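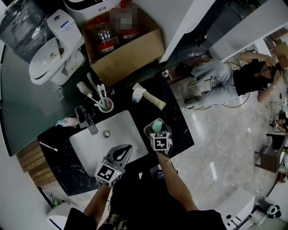 Home | Topics | Clubs and Classes | Sign In

Marker tracking drops out in our bathroom counter task

Our student project at Flemden records people tidying a sink with two hand-held grippers. Each gripper has a black-and-white marker cube on it, and we work out the hand path from the cubes. Over the black marble counter tracking is fine for a while, then one cube is lost. In one run of 539 samples we kept 337. Is it the lights or the chrome faucet?

Posted by wokusix

Check your exposure first. Motion blur kills small markers before reflections do. Lock the shutter short, add a lamp, and run the same task again. Also print the cubes on matte paper. Our club had glossy ones and lost whole faces when they turned toward the light.

Posted by Xiao

we had the same thing, never fixed it. try a bigger cube maybe

Posted by mirum_lab

Look at which samples fail. If they come when you reach across, one arm is hiding the other cube, and no lamp will help. We fill gaps shorter than 60 samples and throw out the run if a gap is longer.

Contact | Terms | Back to top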